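Ofori Parcel Lockers: Common Questions

How long will my parcel stay in the locker?
You have 4 days from the time the pickup code is sent. After that the parcel goes back to the Irnari depot, where we hold it for another 6 days.

Can someone else collect for me?
Yes. Forward them the code. No ID is needed at the locker — the depot does ask for it.

What if my code doesn't work?
Check that you are at the right location. The two Arketti Street sites are often mixed up. If the code still fails, call the number on the locker door.

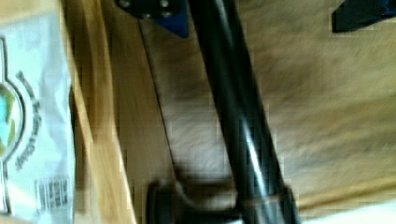

Afia Annan wrote to ask whether a parcel can be moved to a different locker once it has been delivered. It can't. You can change the location in your account until 6 a.m. on the day of delivery.

Is there a charge?
Pickup is free. Returns to the sender cost $4.

Do you take large items?
Only at the depot. Lockers are for parcels up to 100 cm on the longest side.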